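Workshop notebook, Phelan bench, October
Project: Tomusari tabletop arm

The overhead mount was refitted this morning and the wrist controller was reloaded with the Salska build. Work then moved to the kitchen layout, with the bottle on the pink plate and the toaster oven kept at the right. The speed limit remains at 147 mm per second until the wrist bearing is replaced.
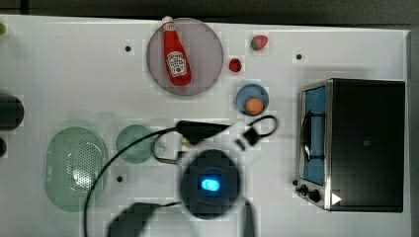
Is the speed limit applied in manual mode?
The limit applies in every mode, and it is set in the controller startup file.

Cable slack at the wrist is to be reviewed before the next long session. The Brurine clips on order are rated for 500 bends, and 18 have been requested. The motion log stood at 2,444 entries at close and has been copied to the shared drive. Colleagues using the bench this evening are asked to leave the zero position unchanged.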